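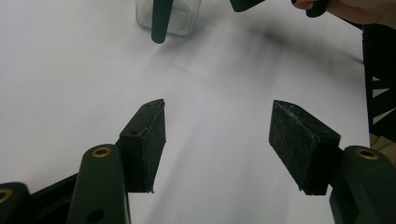
Montei este repositório para guardar os scripts que uso para digitalizar o arquivo de fichas da cooperativa de Losutcombe, e acabou virando um conjunto de dados também. São 2000 fichas de cartão, quase todas datilografadas, com anotações a lápis que me deram uma canseira danada! Cada ficha vira um TIFF e um arquivo de texto com o mesmo nome. Para o fundo, recomendo uma superfície branca e lisa, como o tampo de mesa da foto: o recorte automático acha bem melhor a borda do cartão amarelado (no fundo cinza ele se perde toda hora).

## O que tem na pasta

- `tiff/`: as imagens originais, sem compressão
- `texto/`: o OCR bruto, com todos os erros
- `revisado/`: 1000 fichas que já corrigi à mão
- `indice.csv`: gaveta, número da ficha, sobrenome, assunto

## Como rodar

```
python recorta.py --entrada tiff --margem 30
python indexa.py --saida indice.csv
```

Se o cartão estiver muito torto, aumente a margem. Eu rodo gaveta por gaveta, são 17 no total, e vou conferindo o índice no fim de cada uma.

## Problemas conhecidos

O OCR troca "rn" por "m" o tempo todo, e na gaveta Camacho a fita da máquina estava tão fraca que metade do texto sai em branco. A gaveta Plellent tem fichas frente e verso; por enquanto o verso leva um `_v` no nome e não entra no índice (quero resolver isso até setembro).

## Créditos

A tabela de abreviaturas foi feita pela Wanpen Wongsuwan, que também achou um erro feio na minha numeração. Obrigado, Wanpen!

Última atualização: 1/3/19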